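Chapter 5
What It Costs Before It Moves

The people at Girkwood bought their first robot arm the way many of us buy a treadmill. There was a demonstration, a colour brochure and a feeling that life was about to improve. The arm came in under budget. Everything the arm needed did not, and by January the project had spent another $3470 on items no one had thought to write down.

This chapter is about writing them down.

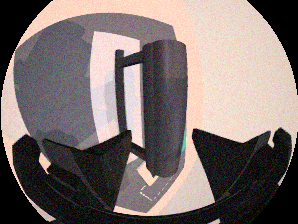
Start with the gripper, a line that first-time buyers tend to fill in last. A quote from a supplier such as Wedix or Boiko may cover the arm alone, leaving you the proud owner of a very expensive wrist. Next, ask what the fingers must close on. A tall, dark cylinder with a squared handle down one side, like the one between the black fingers in our simulated view, raises a budget question all by itself: do you pay for fingers that open wide enough for the body, or for the hours it takes to program a grasp on the handle? Simulation is the cheap place to argue about it – cheap, mind you, still has a licence fee.

Then come the dull lines: mounting, guarding, cabling, training, spares. In the Ititell worksheet at the end of this chapter there are 14 of them. Fill in every one, even if the answer is zero, and put your initials beside the zeros.

5.1 Purchase price and landed cost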